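Notebook — September 29, 2023
Brukemwood joinery, back bench. Glazing bars, second go

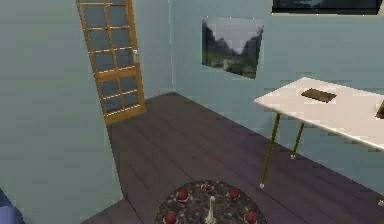 Started on the scribing for the Parsons job before the kettle had boiled, which was a mistake, should have sharpened first. Bars are softwood, client wants them stained afterwards. Sticking profile is the old ovolo off the original sash, copied by eye and then with the comb gauge when by eye was clearly no good. Layout is going to be the same idea as the door in the picture, two columns of panes and thin bars between, tall narrow door, honey-coloured frame. Howard likes that colour. I think it goes orange in a dark hall but it's his customer.

Cutting list checked twice. Bars finish at 23 mm on the face. Howard Tapley wanted them thinner, I said no, you lose the rebate and then there is nothing for the putty to sit on. Left it at that.

Test joint one: mortice too tight, split the end of the bar. Bin.
Test joint two: fine. Shoulder a hair open on the back, will close with cramping.
Test joint three: scribed the wrong face. Tea.

Scribing notes so I don't have to work it out again —
mitre the moulding first at 45, then cope back to the line with the small gouge, not the coping saw. The saw wanders in this timber. Leave the pencil line in and pare to it. Undercut very slightly behind the moulding. If you undercut too much it shows daylight once the rails pull up.

The small gouge wants regrinding, there's a nick near the left corner and it leaves a track down every cut. Did it on the fine stone for now. Proper job tomorrow if the grinder is free, Basemen have their stair parts all over that end.

Timber. The Cerkard stuff is dreadful this time. Out of the pack I rejected 2 lengths straight off for shakes and one more has a knot exactly where the middle joint falls. Might get the short bars out of it. Rang them, no answer, left a message. Moisture meter battery is flat so no readings, will have to borrow the one from the machine shop. Do not plane any more of it untill we know.

Stiles and rails are already planed and standing in stick. Left stile has moved a bit, hollow on the inside face, could get a sheet of paper under the straightedge in the middle. Turned it round. See what it does.

Glass: ordered by Howard, 307 mm tight width on the panes. I asked him was that tight size or rebate size and he went off to check. IMPORTANT do not let them cut until he comes back on this. We got caught on the last one and had to plane the rebates out by hand with the door already glued up, took all afternoon and I am not doing it again. Needs a 2 mm gap each side, whatever he says.

Dry assembly after lunch. Went together from the centre outwards: long upright bar first, then the short cross bars, then rails, then stiles last. Tried it the other way before and you run out of hands. Diagonals out by 2, pulled it square with one sash cramp set at an angle. Pencilled numbers on every joint on the back face, please don't sand them off anyone.

Stain samples: three offcuts on the windowsill, one coat, two coats, two coats plus the amber. End grain on the bars drinks it and goes much darker than the stiles, so size the ends with thinned sealer before staining. One coat looks a bit mean. Two coats is right I think. Amber one is for Howard to look at.

Sandpaper low, 40 grit all gone, plenty of the fine. Add to order along with putty and a box of panel pins.

To do
— regrind gouge
— meter readings on the Cerkard pack
— glass size from Howard, in writing
— remake the split bar and a spare while teh cutter is set up
— glue up only when the stile has settled, check with straightedge first thing

Cutter is still in the spindle and set to the ovolo. Leave the fence alone.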